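The Long Reach for the Oven

7/8/21

My grandmother kept a list on the inside of her pantry door of the jobs she would hand over first if anybody ever invented a decent mechanical maid. Scrubbing the oven was at the top, underlined, and ironing came next. Dusting wasn't on it at all. She liked dusting, and she said it was the only time she got to visit with her things.

I have been thinking about that list a good deal this summer, having spent the better part of it visiting people who are trying, with a great deal of patience and a truly remarkable amount of coffee, to build something like the helper she had in mind. I'd expected gleaming workshops and at least one machine that could fold a shirt. What I mostly found were people watching screens, waiting to see whether an arm could get in and out of a box without banging its elbow.

Mahtab Karimi is one of those people. She runs the household tasks group at Skerell, a small company on the second floor of an old button factory, and she is the kind of host who pulls out a chair for you before you've got your coat off. Her team had been working since November on a family of jobs she calls "reach-ins," meaning anything where a hand has to go inside something else: ovens, dishwashers, mailboxes, the back of the refrigerator where the mustard lives.

"People think the hard part is picking up the cup," she told me. "Picking up a cup out in the open, on a nice table, we can do that all day. Put the same cup on the back of a shelf with a door hanging open next to it, and you've got a whole different afternoon."

Nearly all of that work begins in simulation, in a make-believe room where an arm can knock into a door as often as it likes without anyone having to buy a new door. The software, which the team calls Tivia, lets them move a table over or swing a door wider and then try the whole thing again before lunch.
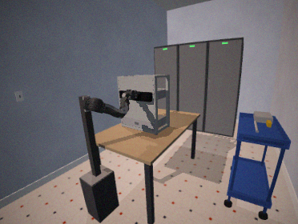

A simulated reach-in, with the arm's gripper inside the opening of a boxy tabletop appliance.

I'll admit I found it oddly gripping to watch. You sit there leaning to one side, the way you do when somebody else is parking your car. On the day I visited, the team had 352 runs to get through, and Karimi let me stay for a long stretch of them. Some went in as smoothly as a letter through a slot. Others stopped short for reasons I couldn't see at all, and she would sigh and make a note and let the next one go.

So can a machine do the chores yet? I put the question to everyone I met, and the answers depended a lot on where the chores were. Over at Jaunzems, a firm that makes metal brackets and has nothing to do with kitchens, two arms have been loading and unloading machines for three years, and the people on the floor talk about them much as you'd talk about a forklift. But the parts there are all the same shape, they arrive facing the same way, and the doors open the same distance every time. A shop floor can be arranged to suit the robot. My kitchen can't, or at any rate it never has been, and I have a casserole dish with one handle that I'd be embarrassed to show to an engineer.

Karimi thinks the home will come, a job at a time, and that the early ones will be dull. She mentioned emptying a dishwasher where the plates are all one set, or taking a tray out of a countertop oven that never gets moved. Her colleagues have a project called Jeltum that is meant to carry what an arm learns in simulation over to a real counter, and she was frank with me that the carrying over is where a lot of good work goes to pieces. Real hinges sag. Real racks stick, and then let go all at once.

Before I left I told her about the list on the pantry door, and she wanted to know what was on it, all the way down. I told her about the oven. She laughed and said that reaching into one was what they were working on, and that scrubbing it was something else entirely, and could my grandmother please have started with something easier.

I went home and cleaned mine that weekend. It took two hours, and I still haven't gotten the back corner.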